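Pour-Over Set FAQ

Care, assembly and filter fit for the Saltonell dripper set. Reviewed 10 Oct 2025 by Siwan Prosser, Stollmont Coffee Supply.

What is the wooden piece for?

The collar sits between the cone and the vessel. It spreads the load over the rim and keeps the cone level. Fit it before adding paper.
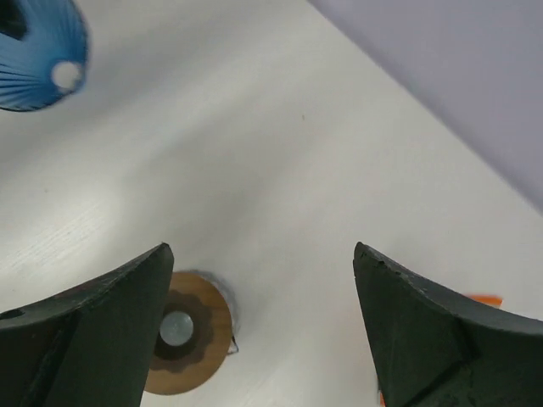 Wood and standing water do not mix. Wipe the collar with a damp cloth, dry it at once and store it flat on a clean surface. On a white tabletop the brown disc is easy to find, and so are stray grounds, which should be brushed off before it is refitted. Do not put the collar in a dishwasher.

In what order do the parts go together?

1. Place the glass on a level surface.
2. Set the collar and cone on top. Check that the cone does not rock.
3. Open the paper filter and seat it in the cone. A filter that flares past the rim is acceptable if the point reaches the bottom. 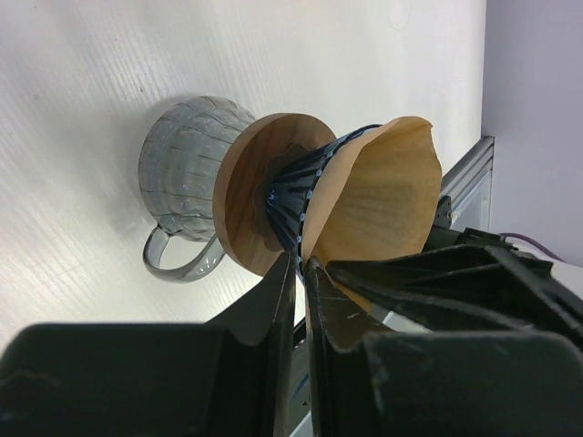 4. Rinse the filter with hot water and discard the rinse water.

Which filters fit?

Cone filters, size 3, brown or white. Flat-bottom filters will fold over and clog. Vidarness papers have a wider seam and need one extra fold.

Can the set be stored on its side?

For short periods, yes. Remove the paper first. The cone can roll if the parts separate, so keep the set away from the counter edge.
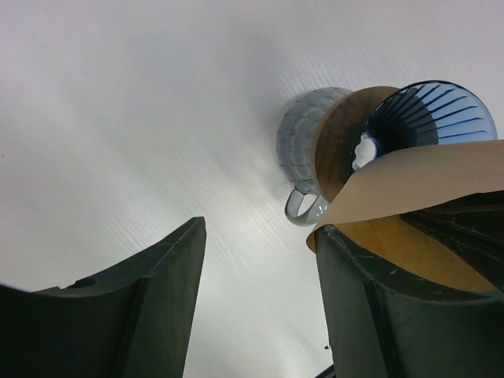

Arwel Yorath writes that his cone stuck to the collar after a week in a cupboard and asks whether oil would help. It would not. Oil softens the finish. Twist the cone gently at room temperature until it releases.

Can I brew into a mug?

Yes, provided the collar covers the full rim.
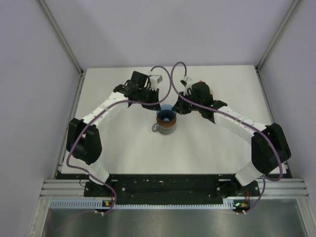 Capacity is the main limit. Weigh the water as you pour and stop well before the coffee reaches the dripper outlet. Clear glass, like the mug in the middle of the table, lets you watch the level from the side. With an opaque mug, rely on the scale.

Are replacement collars available?

Yes, under part number 203. Allow 4 working days for dispatch.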